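4.2 Return of reusable containers

The second part of the study looked at how reusable containers move between a grower and the shops it supplies. Plomar, a regional produce packer, replaced its cardboard boxes with plastic ones in July and charged a deposit of 2 dollars on each. Over the study period 1,790 containers went out to stores. Stores run by Hellwig sent theirs back on the next truck, while the smaller Nomico shops often held on to them for storage, in some cases up to 500 at a time across the chain.

Holding was most common where the back room had little shelving. Store managers said the deposit was too low to matter to them – a plastic box of that quality costs far more to buy. Pickup times also played a part. Trucks that came before the store opened were often sent away with nothing, as the night staff had no instructions about returns.

Color was used in the sorting rules, with blue set aside for goods that do not need cooling. Green and gray containers were left out of the analysis.

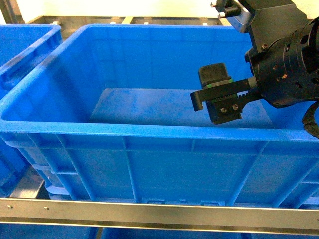
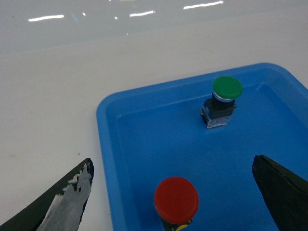
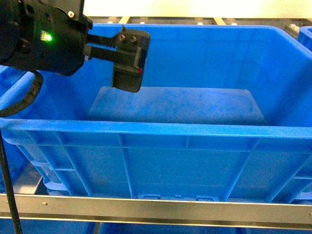 Figure 2. Blue plastic containers of the open type.

Mimia, which handles washing for both chains, disagreed with our reading of the late returns. In its written comments it said that the deposit mattered less than the pickup schedule, and that shops with a fixed Wednesday pickup rarely held containers for more than a week.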